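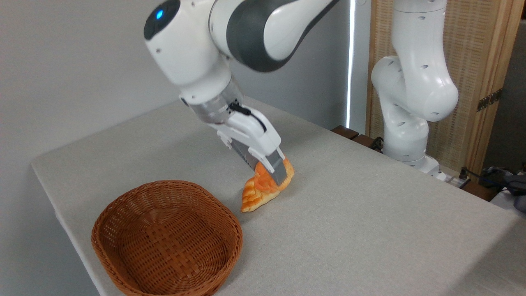

¿Cuánto tiempo tiene que reposar una masa hojaldrada entre pliegue y pliegue? En mi cocina, cuarenta minutos en la nevera, y si es verano y la mantequilla empieza a asomar por los bordes, una hora entera sin mirar el reloj.

Me lo preguntó Catrin Bevan en un comentario de la entrada anterior y le prometí contestar con calma, que ya sabéis que yo las cosas cortas no las sé escribir. Así que poneos un café, porque os voy a contar de dónde saqué lo de los cuarenta minutos y de paso lo que me pasó con el encargo del desayuno de los Howells, que todavía me dura el cansancio.

Yo aprendí a hojaldrar tarde. Llevaba años haciendo bizcochos, tartas de queso y alguna tarta de cumpleaños con más ilusión que pulso, y la bollería me daba un respeto tremendo. Fue Theda Wegener, con la que coincidí en un curso en Hastham, la que me sentó delante de un bloque de mantequilla y me dijo que dejara de tratarlo como si fuera a morderme. Me enseñó a golpearlo con el rodillo entre dos papeles hasta que se doblara sin partirse, y a tocar la masa y la mantequilla con el mismo dedo, una detrás de otra, para comprobar que las dos estaban igual de blandas. Si una está más dura, a esperar. Ella no usaba termómetro ni para el almíbar (yo sí, y no me avergüenzo).

El primer día hice 2 pliegues seguidos sin reposo porque la masa se dejaba estirar tan bien que me vine arriba. Al tercero se rompió por el centro y aquello salió del horno como un brioche con lagunas de grasa. Nos lo comimos igual, con mermelada de albaricoque, y estaba rico, pero capas no tenía ni una.

Desde entonces hago siempre lo mismo: amaso la noche antes, nevera hasta por la mañana, encierro la mantequilla y doy tres pliegues sencillos con sus cuarenta minutos de descanso cada uno. Luego otra hora larga antes de cortar los triángulos. La masa la tapo bien con film, pegado, porque si se hace costra por arriba después se agrieta al estirar y ya no hay quien lo arregle.

Y ahora el encargo. En marzo me escribió Rhydian Samuel para preguntarme si me atrevía con el desayuno de aniversario de sus suegros, los Howells. Quería 56 croissants, una trenza grande de almendra para el centro de la mesa y algo de chocolate para los niños. Le dije que sí antes de pensar dónde iba a meter todo eso. Mi nevera es la que es - la compramos cuando éramos dos y no cocinaba nadie - y acabé pidiendo sitio en casa de Tegwen Skyrme, que vive en el portal de al lado y que vació dos baldas sin preguntar nada. Crucé la calle con bandejas tapadas con paños más veces de las que me gustaría reconocer.

Para la mantequilla me dejé aconsejar y probé Zorovier, que viene ya en placa. Es cómoda, se estira sin quejarse y te ahorras lo de los golpes, aunque a mí de sabor me sigue gustando más la del mercado. El rodillo es el de siempre, el Hakari que me regaló Sajib Liyanage cuando se mudó, pesado como él solo. Con ese rodillo estiro la mitad de rápido y al día siguiente me duelen los hombros el doble, pero le tengo cariño.

Al final salieron 68 piezas contando los recortes, que enrollé con un poco de azúcar y canela y que fueron lo primero que desapareció. La trenza se me abrió por un lado en el horno. La puse mirando a la pared, con azúcar glas encima, y la señora Howells me pidió la receta. ¡Qué alegría más tonta me dio!

Otra cosa para Catrin, que también preguntaba por la fermentación: yo los dejo dentro del horno apagado con un cazo de agua templada, unas dos horas, y los saco cuando tiemblan un poquito al mover la bandeja. Si el horno está demasiado caliente se funde la mantequilla y te la encuentras toda debajo. Los pinto de huevo con una brocha suave, procurando no tocar los cortes, y al horno bien fuerte los primeros minutos.

Si los queréis congelar, hacedlo ya formados y sin fermentar. Los pasáis a la bandeja la noche antes y por la mañana estarán casi listos. Yo tengo una tanda guardada para estas fiestas, y la próxima entrada será la de la trenza de almendra, en cuanto consiga que no se me abra.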